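About Flarnia

We love a good tabletop. Flarnia started with one pale work surface in a rented unit in Taltwood, and we still get excited every time a new batch of boards comes through the door!
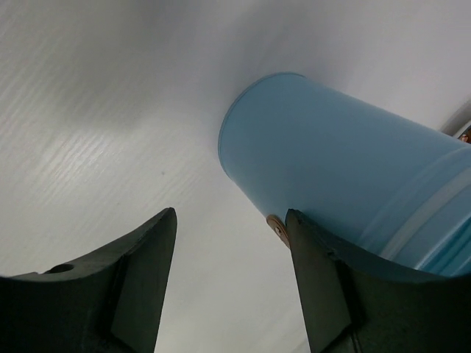
White wood-grain finishes are what people come to us for, and we never get tired of them. They brighten up a small kitchen, they go with nearly any chair you already own, and the fine grain keeps a big table from feeling like a clinic. We cut tops to size for desks, craft rooms, school labs and laundry corners (we've done one for a boat, too). Our smallest so far was 24 inches wide, for a sewing nook under the stairs.

Last year we finished 285 tops, almost all of them for homes and schools within a short drive of the shop. Our two most popular grains are Thygesen, a soft one with long straight streaks, and Hesow, which has a bit more shine when the light comes in low. Come and see both by a window before you pick, and bring a cabinet door or a floor sample along if you can.

The showroom is open every day except Wednesday, when we're out measuring. There's coffee, a big drawer of offcuts you're welcome to take home, and a long table where you can spread out your plans. Ask us about edges, cleaning, or how to hide a cable hole. We could talk about that stuff all afternoon, and some days we do!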